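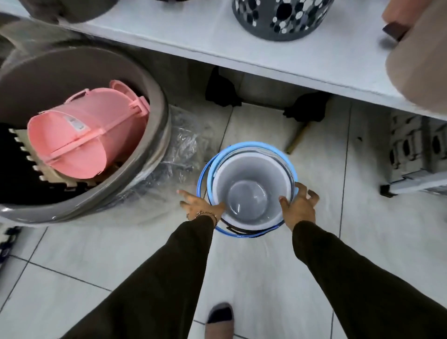
Blue bucket, white one nested inside, both hands on.

Bikus Stockroom Recordings: your questions

What are we paying for?
Footage of people handling ordinary shop goods, seen from head height, for teams teaching robots to do the same. The starter set has 600 clips, mostly of buckets. We did consider something more glamorous.

Why buckets?
They nest, they tip, they shine, and the handle goes wherever it likes. Siamak Arabzadeh, who runs our recordings, says a robot that can cope with a bucket can cope with most of aisle 4. He has yet to meet the robot.

Do you tidy up first?
No. Your robot will be working near bin bags and stray sticks too, so it may as well get used to them. Customers who want a bare floor can order the Ponlow set, filmed in a plain room, and good luck to them.
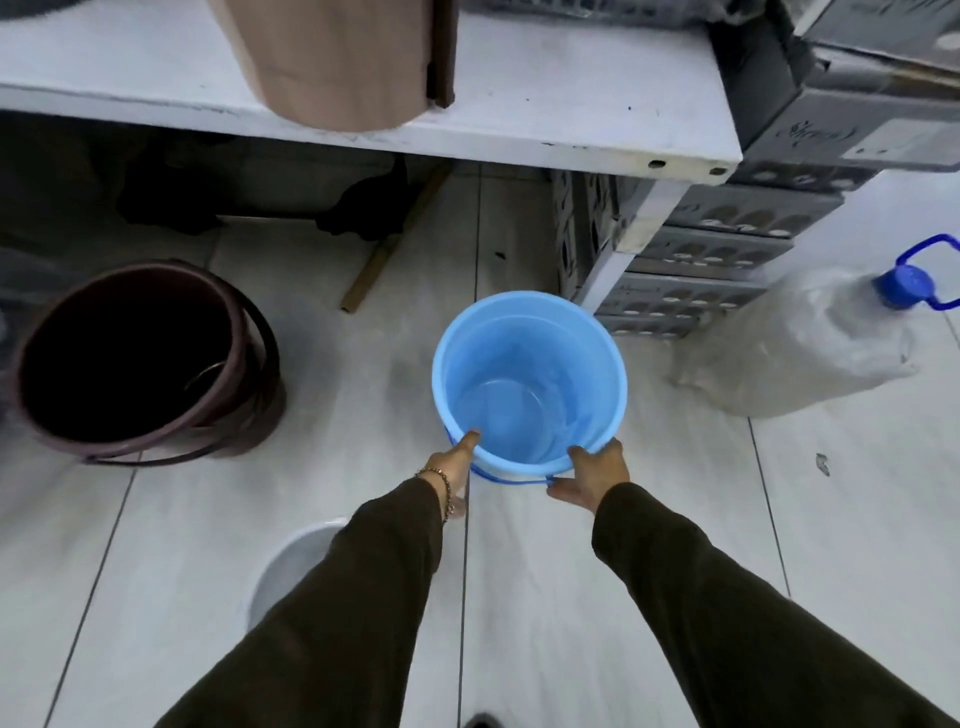
An empty blue bucket, with a maroon-brown bin to the left and a water jug lying on its side.

Can I see the hands?
Yes, in nearly every clip. Sleeves and jewellery stay as they come – if your software is thrown by a bracelet, better to find out now.

Do you take the packaging off?
Only if you ask. Clear film is a nuisance to most vision software, and several customers have ordered more of it. We can also supply the goods unwrapped, under the Tetteh option, for the faint-hearted.

How long does an order take?
The starter set is ready to download the same day. Your own list of objects takes 5 weeks, or longer if the list includes glass. We are closed for the first half of July.
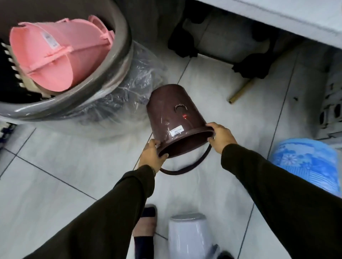 What if a clip is no good?
Tell us the clip number and we will replace it. Clip 2357 has been reported already, thank you, and Pilar support is dealing with it.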